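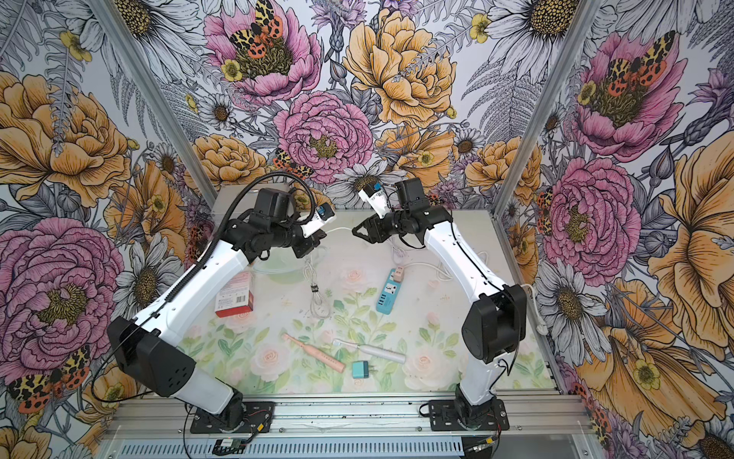 Manipulation Bench Group – Lab Notes

October item, written fast because the bench is booked again from Friday. Gripper trials first, controller gripes after, dates for the next round when we have them.

Short version: we are trying the Rungate fingers against the Wevalance ones on the two-arm bench. Same arms, same wrist cameras, same pile of household stuff. Toothbrushes, chargers, power strip, loose cable. People keep asking why not blocks. Blocks are easy. A toothbrush handle is round, it tapers, and it rolls when you come at it a bit off center.

Scoring is the same as in spring. A grasp counts if the object comes up and stays up through the hold. A regrasp counts as half. Drops go in the log with a note, and please write an actual note – "slipped" is no use to anyone three weeks later. Slipped how? Rolled out, pivoted, squeezed forward? Pick one.

Both arms go in the log even if only one is doing the work. We have 259 scored attempts so far and I can't use all of them, mostly missing finger type. Fill in the column!
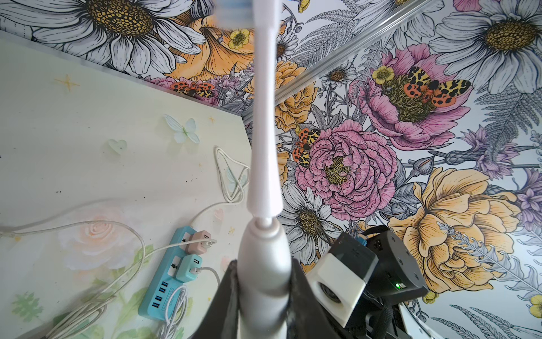
Finger pads and force settings

Rungate fingers are stiffer and the tips are narrower. Good for picking a plug out of a mess of cable, less good on anything glossy. At low force the handle swings around the contact point like a door. Turn the force up and it settles, but then the motor gets warm and the controller starts backing off by itself, which looks exactly like a bad grasp in the log. Took us most of an afternoon to figure that out.

Wevalance fingers flex more. They wrap a little, so the swing is smaller, but the tips land in a slightly different spot each time and the reach offset has to be redone after every swap. Do the offset. It takes 2 minutes and the script asks you for it, don't just press enter.

Force limit stays where it is until both sets are done. If you want to try a higher one, make a new session and label it. Do not change it halfway thru a run.
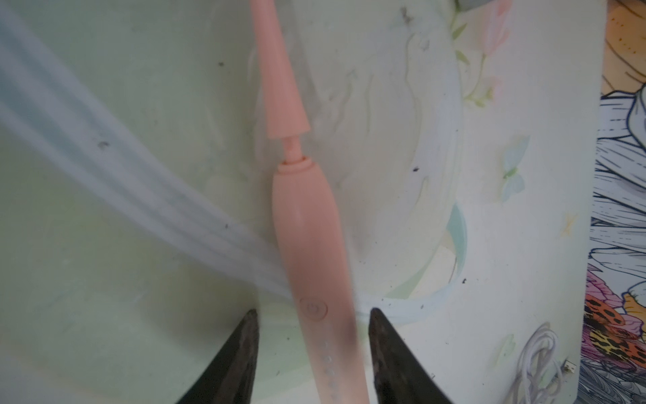
Approach angle is the thing I care about most this round. We have been teaching top-down for everything, out of habit, and it throws away half of what a wrist camera is good for. Come in along the handle and you get landmarks the whole way down: on the pink brush there's the ringed collar, then the power button, and with the fingertips sitting just below the button you know where you are on the body without any fiducials. The white brush is harder for us, all that gloss, so exposure gets fixed by hand at the start of each session. Auto exposure hunts when the gripper gets close and then the policy hunts along with it.

Camera notes while I'm at it. The wrist views are worth more than the fixed view for the last bit of the grasp. The fixed view is worth more for everything before that, above all keeping the two arms out of each other's way in the middle of the table. We tried dropping it to save bandwidth. Bad idea, put it back the same day.

Cable routing: leave slack in the loop at the wrist. If it's tight the last joint fights it and your angles are off by just enough to be annoying. Check it by rolling the wrist to both ends before you start, slowly.
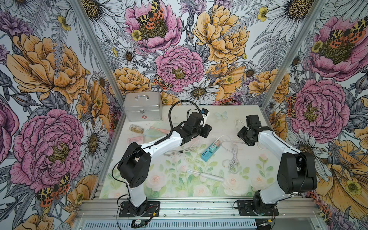 Next is the controller comparison. The Cindard board has been running the left arm and we like it fine, bit slow to wake up. The Pylypenko one holds its loop at 200 Hz with both cameras streaming, which the old firmware never did for us, but it drops the teleop link if you plug in the second leader arm after boot. Plug in both, then power on. There is a fix in build 1701, not tested on our bench yet so dont flash it in the middle of someone's session.

Plan is both finger sets on both controllers, same objects, cable tasks last – they take the longest and everyone is tired of them. Shuffle the layout between blocks of runs. Last time the power strip crept toward the same spot every session and the numbers looked better than they should have.

Slots are on the shared sheet. Mornings are mostly open, evenings are not. If you take one, charge the spare battery for the stop button, wipe the finger pads, and put the spare tips back in the tray they came from, left and right are diferent parts.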